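June, second entry, after lunch

Pallet count for the Klinhom shelter shipment came to 971 hygiene kits against 2,200 on the Stalby manifest. Stalby says the rest are "in transit," a country I'd like to visit someday. The border crossing at Witum was shut again overnight after shelling on the road, so the trucks are parked and the drivers are playing cards.

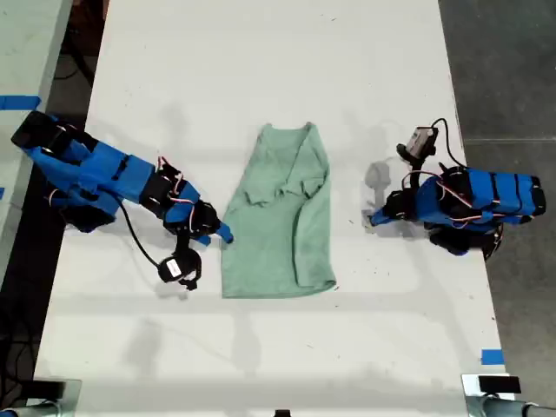
Clothing is the next headache. Serkaneck wants kids' and adult sizes in separate bales, 225 pieces each, labeled in two languages. Folding is slower than packing. The pale green T-shirt has its sleeves tucked in and the top still bunched up, and a bale of those won't close. Flat from collar to hem, please, or we run out of straps.

Water tablets: passed the strip test. Old batch goes in the red bin, and I mean the red one.

Told the families' list is now around 3,882 names. Our spreadsheet stops at 3,000 because of me. Fix before the evening call.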